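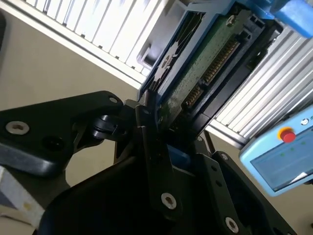 Drive in blue carrier at the gripper, board side out. Teach pendant with E-stop at right. See items 2.1 and 3.4.

Dellwood Refurbishing, Line 2
Periodic inspection checklist: robot-assisted desktop teardown and drive handling
Cell: Foltmont
Inspection date: 24th April
Inspector: Imre Somogyi
Line lead: Noémi Sipos
Also consulted: Senthil Kartha, Béla Kelemen, Gervásio Barbosa

Status codes: OK / OK with comment / Action / Not checked

Scope. The checklist covers the cell itself and the work that was moved when the cell was put in. Operators on Line 2 used to open the case, pull the drive, clear the processor and memory, and log the unit. Drive removal and refitting now go to the arm. Opening the case, cable release and logging stay with the operator. Section 4 was added because the previous form dealt only with the machine.

1. Area and access

1.1 Floor marking around the cell legible. OK

1.2 Operator can reach an emergency stop from the loading position without leaning across the bench. OK with comment
Comment: Reach is fine for a right-handed operator facing the bench. When loading from the other side the pendant has to be moved first. Fix a second pendant hook on that side.

1.3 Trailing cables kept out of the walking route. Action
Comment: One extension lead crosses the route to the pallet rack. Reroute overhead. Owner: Kelemen.

1.4 Task lighting adequate for reading case labels. OK

2. Robot and gripper

2.1 Gripper fasteners checked with torque driver, witness marks renewed. OK
Comment: Finger screws had not moved since the last inspection. Keep the present interval.

2.2 Finger surfaces free of cracks and embedded swarf. OK with comment
Comment: Light wear on one inner finger. Replacement set is in stores under the Medve part list. Change at next planned stop.

2.3 Grip force within the limit set for plastic carriers. OK
Comment: Carriers flex. If force is raised to cure a slipping carrier, the tabs no longer spring back and the next person to fit the drive by hand has trouble with it. Force changes go through the line lead.

2.4 Protective stop tested from pendant and from bench button. OK

2.5 Speed reduced when an operator is inside the marked area. OK with comment
Comment: Works as configured. Two operators reported that the change of speed is hard to notice. Add a lamp.

3. Workpiece and handling

3.1 Case placed on its side, side panel off, interior facing up before the cycle is started. OK

3.2 Power cord removed and the power button held down before loading. Action
Comment: Done every time during the inspection, but the written instruction still puts this step after panel removal. Correct the instruction and reissue it.

3.3 Data and power cables released from the drive by the operator and tucked clear of the bay. OK with comment
Comment: The arm does not unplug cables. A cable left across the bay mouth is the most common cause of a stopped cycle on this line. It was a minor step when one person did the whole job, and new operators should be told that it has become a main one. 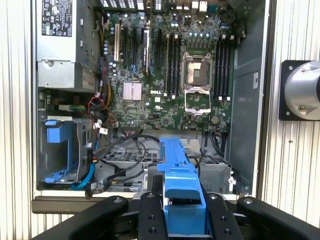
3.4 Carrier seated squarely in the fingers before insertion. OK
Comment: A carrier that goes in tilted can catch on the edge of the bay. The cycle should stop on contact. Stop confirmed with a test carrier on both attempts. Operators must not push the carrier home while the arm still has hold of it. Release first, retract, then seat by hand.

3.5 Removed processors and memory placed in the fixture and not on the bare bench. OK

3.6 Antistatic wrist strap worn when parts are handled by hand. OK with comment
Comment: Straps are worn at loading. They tend to be left off when clearing a stopped cycle, which is when bare boards are most likely to be touched. Put a strap point at the clearing position.

3.7 Drives for erasure kept apart from drives for reuse. OK
Comment: Label colors are explained on the Starnus work card. The card is at the old bench and should be moved to the cell.

4. Work and staffing

4.1 Operators trained in start, stop, and clearing of a stopped cycle. Action
Comment: 69 training records checked across all shifts, agency staff included. Start and stop are signed off on every record. Clearing is missing on two of them. Those operators load only until signed off.

4.2 Cycle pace set so that the operator is not waiting on the arm or chased by it. OK with comment
Comment: 204 units were logged over the review period, 106 of them with at least one operator intervention. Most interventions were short. The pace target was set from uninterrupted cycles and does not allow for them. 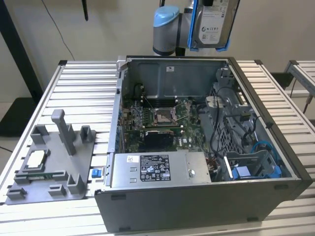
Noémi Sipos objects to the word "intervention" and asks that her remark be recorded in full: "Half of those entries are somebody moving a cable. That is the job now. If you write it down as an intervention, it looks like the operator fixed a fault, and then the target gets argued over as if the faults will go away. Count it as handling time and set the pace from that."

Inspector's response: accepted. The log will have separate entries for cable handling, misplaced carrier, and true fault from June. The pace target is to be reviewed once the new entries have been in use for a full month.

4.3 Repetitive strain exposure reassessed after the change of method. OK with comment
Comment: Pulling drives by hand was the main complaint on the earlier form, and it has dropped out. Lifting cases on and off the bench has taken its place, with the same operator now doing more lifts per shift. Assess a roller section between pallet and bench. Owner: Barbosa.

4.4 Job rotation in place. Action
Comment: Rotation was stopped during commissioning and not restarted. The same people have been loading since. Restart with a change at each break.

4.5 Operators able to stop the cell without having to justify it afterward. OK
Comment: Asked of each operator separately. All said yes. One added that the reason field on the stop screen feels like a reprimand. Make the field optional.

4.6 Manual skills maintained. OK with comment
Comment: Kartha asks that each operator complete a full manual teardown at regular intervals so that work can continue when the cell is down. Supported. Rate to be agreed with the line lead.
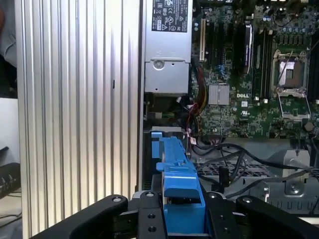
5. Stopped cycle, clearing procedure

5.1 Procedure posted at the cell and current. Action
Comment: Posted copy is the previous issue. The sequence in use is as follows and should replace it.
Press stop on the pendant.
Wait for the arm to be still.
Look for a cable or loose screw in the bay mouth.
Support the carrier with one hand, open the fingers from the pendant, take the carrier out.
Check the carrier tabs. Discard if bent.
Back the arm off to the home position before reaching into the case.
Enter the reason if known.

5.2 Second person called if the carrier cannot be freed by opening the fingers. OK

5.3 Damaged carriers discarded and not returned to the bin. OK with comment
Comment: One carrier with a bent tab found in the good bin. Removed.

6. Sign-off

Open actions: 1.3, 3.2, 4.1, 4.4, 5.1
Cell may remain in use: yes, with the loading restriction under 4.1
Checked by: I. Somogyi
Received for Line 2: N. Sipos
Copy to: S. Kartha, B. Kelemen, G. Barbosa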